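Gamby Home Simulator, one year license: is it worth the money before you buy a robot?

Posted August 31, 2020

I work for a small company, Clustley, which cleans and prepares rental apartments. Since January we are planning to buy a robot with two arms, and my task is to make the budget. A supplier told me to buy simulation software first and the robot second. I did not like this advice because it sounded like one more invoice. After 12 weeks with Gamby I have changed my mind, but only partly.

What you pay for

The license is for one year and two computers. In the package there are 19 furnished homes and a library of grippers. You choose a robot body, put an arm on each side, place it in a home and give it work to do. Installation took me one afternoon. The manual is written for engineers, and I am not one, so I had to read some pages three times.

Please check your graphics card before you order. Our office computer was too old and we had to buy a new card from Gallardo, which was not in my plan. If you make a budget for this kind of software, put the hardware on the same page as the license.

What is good

The most useful thing for me is the views from the robot itself. On a floor plan, every corridor looks wide enough. When you see the body of the machine and a door in the same view, you start to ask better questions of the seller. How far can the arm go out to the side? Can it work close to a wardrobe? I wrote a list of such questions and sent it to two suppliers. One of them, Tralar, answered all of them in detail, and the other sent me a brochure.

I also like that I can change the gripper without paying again. A real second gripper is a serious line in our budget, and I wanted to know if we need it at all. For the moment I have moved it to next year.

What is not so good

The light is simple and the surfaces are plain, so do not use the software to judge how real cameras will manage in a dark room. Views often come out tilted, and I did not find a setting to level them all at once. Saving is slow. One long session of 115 minutes was lost when the program closed by itself, and support needed 20 days to answer me.

Three views from one of the homes:

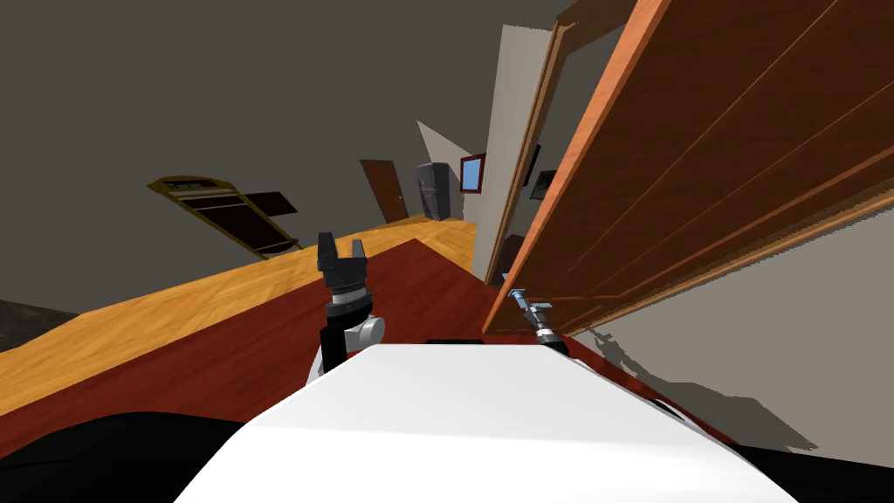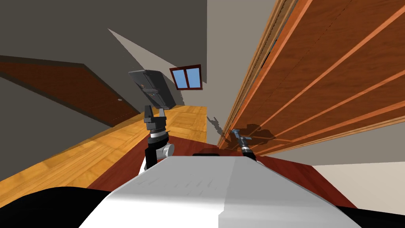
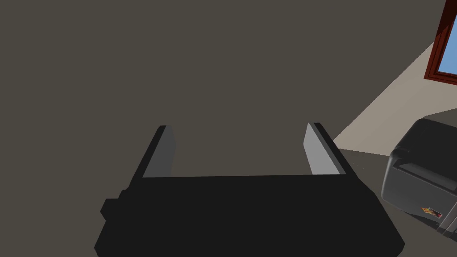 About the price, I compared it with the cost of renting a real robot for testing. The rental was higher, and it did not include transport or insurance. For a company of our size the license is easier to defend. But it does not replace a test on site, and I kept money for two days of testing in the final budget. I advise you to do the same.

I would also ask the seller about the second year. The renewal price is not on the website, and I received it only after two e-mails. It is lower than the first year, but updates to the home library are charged separately.

My rating is four stars from five. I took away one star for the lost session and the slow support. If you already know exactly which robot you want, you can probably skip this purchase. We did not know, and we will renew for one more year.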